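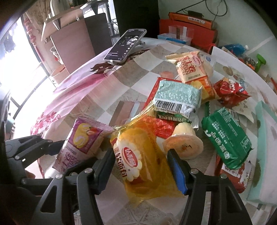 Packaged bread and Swiss roll on a checkered, floral tablecloth.

Graldale snack shelves to get new date rules from June
2021-04-27

Shops in Graldale will have to put an English label on every imported packaged snack they sell, starting in June. Council signed off on the change last night after a long meeting. No fines for the first 3 months.

The rule covers biscuits, cakes, soft breads, lollies and chips brought in from overseas. Labels must list ingredients, allergens and a best-before date written day first. Stickers are fine - handwritten ones aren't.

Council says it had 316 submissions, most of them from parents of kids with nut or egg allergies. A petition started by the parents' group at Barasa Primary did the rounds over summer and got teh ball rolling.

Small grocers are less keen. Hirnia Foods, on the main street, says most of its stock already comes labelled from the importer but the odd carton doesn't, and staff will have to sticker those by hand. The shop carries 300 lines of imported snacks. It wanted a full year to get ready.

"We get small boxes of new things all the time, that's what people come in for," the store said in a statement. "If every new flavour means an hour at the printer we'll just stop trying them."

Zuron Wholesale, which supplies 5 shops in the district, says it will print labels at its own warehouse and won't charge extra this year. Next year not decided.

Market stalls are in as well, but only if they sell sealed packets. Home baking at school fetes and the like is covered by the old rules, no change there.

A label template and a list of allergens that must be shown will go up on the council website, printed copies at the front counter and the libary. Translated guides still being worked on.

Questions to the environmental health desk, weekday mornings. Shops wanting a free label check before June need to book - walk-ins wont be seen.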